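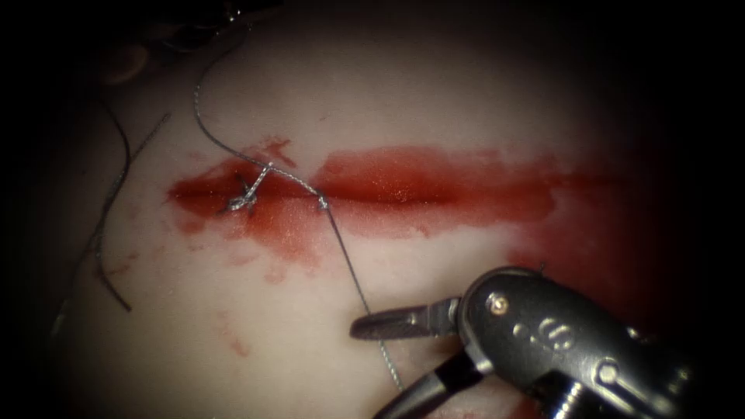
A machine that pulls must also know when it is pulling, Lesia Dovhaniuk told me on the telephone, and on that Sunday the machine at Irnell did not know. She asked me to write this sentence first, before anything about progress or the future of surgery.

So I have written it first. Irnell is a small laboratory which teaches robots to sew soft tissue. No patient has ever been near its arms. The work is done on synthetic pads with artificial blood, and the worst thing that can happen is normally a spoiled pad and a lost afternoon. In May the laboratory had a failure of this kind, small in its damage and quite serious in its meaning, and the people there agreed to explain it to me.

The sewing is controlled by a program with the name Durora. It plans the path of the needle, passes the thread between the two instruments and closes the knot. The closing is the delicate part. The program must feel how tight the thread is, and it cannot feel as a hand feels. It reads the load in the arm, subtracts the weight and the friction, and what is left it calls tension. When the tension comes to a chosen limit, the pulling stops.
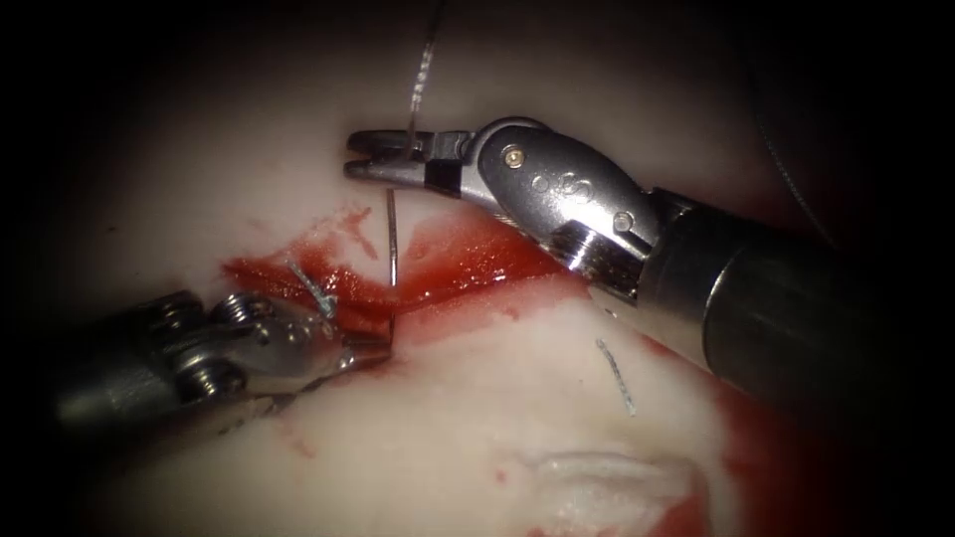 Work on a practice wound: the left arm has the needle at the edge of the cut, the right one holds the thread.

Before the failure, Durora had tied 1,168 knots with the same limit. Some were ugly. A few became loose when the operators tested them with a hook. But in all this time it never tore a pad, and Orest Karpenko, who was sitting at the console on Sunday, admits that he had started to trust it more than he should.

The knot that tore the pad looked normal in the beginning. The loop went around, the instruments moved apart, the thread became straight. Then they continued to move apart. Karpenko saw the edge of the cut lift up and he thought for a moment that it was the usual lifting. When he pressed the stop button, the thread had already gone through the material like a wire through cheese. On his screen the tension was still a calm green number, well under the limit.

"I looked at the number before I looked at the pad," he told me. "This I remember very well, and I don't like to remember it."

They needed eight days to find the reason. The first suspicion was the new pads, which come from a supplier called Greninia and are softer than the old ones. Miroslava Vakulenko cut strips from both kinds and pulled them until they broke. The new material was a little weaker, but this could not explain a green number. The second suspicion was the friction model. Yevhen Kobzar wrote it, and he spent two evenings trying to prove himself guilty. He could not do it.
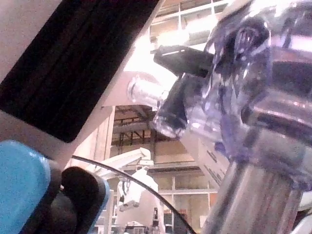
The answer was in the time stamps. Each load reading carries the moment when it was measured, and Durora was supposed to throw away every reading that was too old. After an update, the check compared the reading with the time of its arrival at the computer, and no longer with the time of the measurement. Every reading looked fresh. When the network became busy, readings waited in a line, and the program received them politely, one after another, late. During the bad knot the delay was 370 milliseconds. The arm was pulling in the present and it was feeling the past.

For a slow movement such a delay is nearly harmless, and for this reason it stayed hidden. The closing of the knot had been made faster in the same update. Each change was reviewed, each one was reasonable, and two different people approved them.

I asked Fedir Didenko if a simple alarm could have stopped it. He said yes, and that the alarm existed. It was silent during that session, as it had given so many false warnings in winter that somebody lowered its level and did not write it down. I find this the most familiar part of the story. I worked for 24 years with packaging machines before I began to write - and I have seen tape over warning lamps in very good factories.

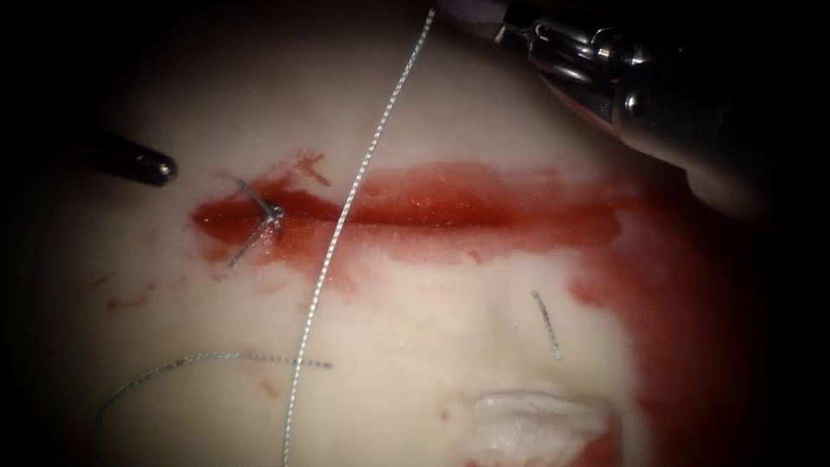 What has changed at Irnell is mostly small. The age of a reading is now counted from the measurement, and if it is too old the arms freeze where they are. They do not go back to a home position, because a moving arm with a thread in its jaws is again a pulling arm. It is easy to understand why when the thread lies as it does here, from the grasper at the upper right, over the red cut and down the whole pad, with a finished knot sitting a short way to the left. A careless return of that grasper could take the loose thread anywhere. The operator must now look at the pad, decide, and release the jaws by hand command.

There is also a second opinion about tension. Kobzar added a routine which watches the pad through the fixed camera and measures how much the edge of the cut rises. It is slower and less exact than the load reading, but it does not use the same clock. If the two disagree, the arms stop. In the first week they disagreed often, mostly over reflections on the artificial blood, and Karpenko confessed that he was already annoyed by it. This time nobody may change the level alone. Vakulenko keeps the value on paper, with two signatures.

An outside engineer from Kemppainen will read the whole log in the summer. Until then the knots are closed at the old, slow speed.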